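Sharing a bench with the new arms: a few tips

We've had the arms on kitchen prep at Wirnley since June, and I've picked up some habits worth passing on!

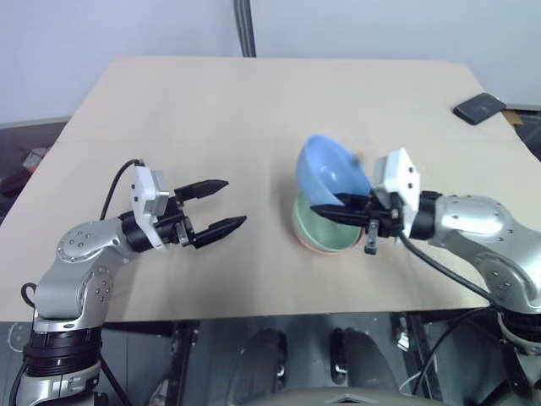
First one: keep your own bits off the bench. I used to leave my mug wherever I fancied (sorry, Reet Uibo) and now it lives on the shelf. Wipe the top down before each run, and put bowls back in the same spot every time.

My wrists are much happier, I must say. I do up to 20 minutes less sorting a shift, so I've got time to label the tubs properly. Pencil on masking tape, it peels off clean.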